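Why I've gone off festival rich lists

August 26, 2019
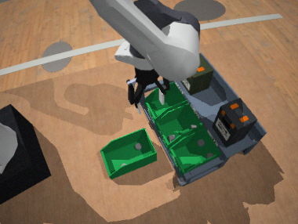
The fee is only half the story

Every July somebody leaks what the headliners were paid, and every July I read the whole thing over breakfast like it's the football scores. This year it was Trirkside, and I'll admit I gasped at the top line (then sent it to everyone I know!).

But the bit that stuck with me was further down. A four-piece opening the second stage got £425. Split that between them, take off the van and the petrol, and I can't see how anyone went home with more than their tea money.

I saw a band at Jedbridge in the spring, in a room that holds 100, and they sold nearly 2,000 pounds' worth of shirts and records off a trestle table. No list will ever pick that up, and I think it says far more about how music pays now than who topped the bill.

What I'd rather read

Give me the bottom of the page. Print what the support acts get, what the venue keeps, who paid for the sound engineer. I'd happily swap the whole top ten for that, and I'd still read it over breakfast.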